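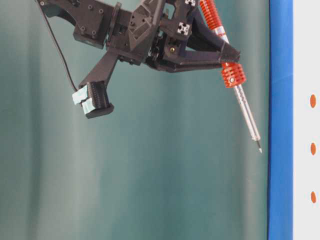
Soldering iron with the orange-red ribbed grip

Small Bench Questions
Posted in December by Ginina
Print this page | E-mail this page

I get the same questions over and over from people setting up a little spot at home for soldering and fixing things, so I've put the answers in one place (and can stop retyping them at midnight!). I'm a hobbyist, so take it all as one person's habits.

Do I need an expensive iron?

No. I did my first 20 repairs with the cheapest iron in Halliday market and most of them held. What I'd pay a bit more for is a handle you like. I love deep ridges on a grip, they give my fingers somewhere to sit, and a bright one is easy to spot when the bench is a tip. Mine came in a Herkico starter kit with a stand and a sponge I replaced almost at once.

Where do I put it down?

In its stand, every time, even if you're only reaching for the wire. Put the stand on the side of your writing hand so you never cross over the cable.

Why put a cloth down at all?

Screws! On a bare table they roll off and then they live under the fridge. On cloth they stay put, and against a plain deep blue you can see anything silver or white straight away. Creases are fine. I've never ironed a bench cloth in my life. Mine is 70 cm deep, enough to cover the table with a bit hanging over the front.

A cloth isn't a soldering surface though, so do the hot work on a proper heat-resistant mat and keep the fabric well back from it.

What goes on top?

I like a big flat board, white, with nice straight edges, and the thing I'm working on goes on that. You can slide it out of the way without disturbing whatever you've laid out on the cloth. Smudges turn up on white very quickly and I've stopped minding. Red dots on a white block show up a treat as well, much better than my pencil crosses ever did, so if you mark your practice pieces, go for a strong colour. Round stickers will do, or a marker.

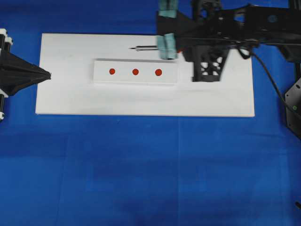 Which screwdriver should I get first?

One with a long thin shaft and a decent handle. I know the boxed sets are tempting (the Stonus one has 29 bits and I use three of them) but a single good driver gets you further than you'd think. The long shaft gets down into deep holes where a stubby one just won't reach, and a fat round handle gives you enough turn to shift a tight screw.
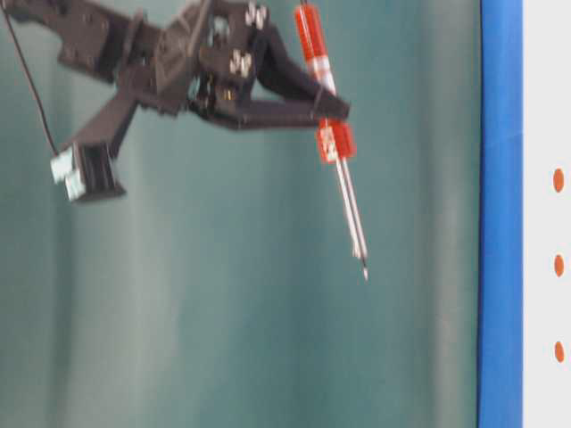 Red is my favourite for handles, same reasoning as the iron. Hold it as upright as you can over the screw and press down before you start turning. If it keeps slipping, stop and try another size before you chew the head up. I've ruined more screws by being stubborn than by anything else.

Can I leave everything out overnight?

I do, once the iron is unplugged and cold. Drivers go back in the jar if I remember.

How do you wash the cloth?

Shake it outdoors first, then go over it with a magnet for stray screws. After that it goes in the machine by itself on a cool wash, every 8 weeks or so I tell myself, though it's usually when I spill tea on it.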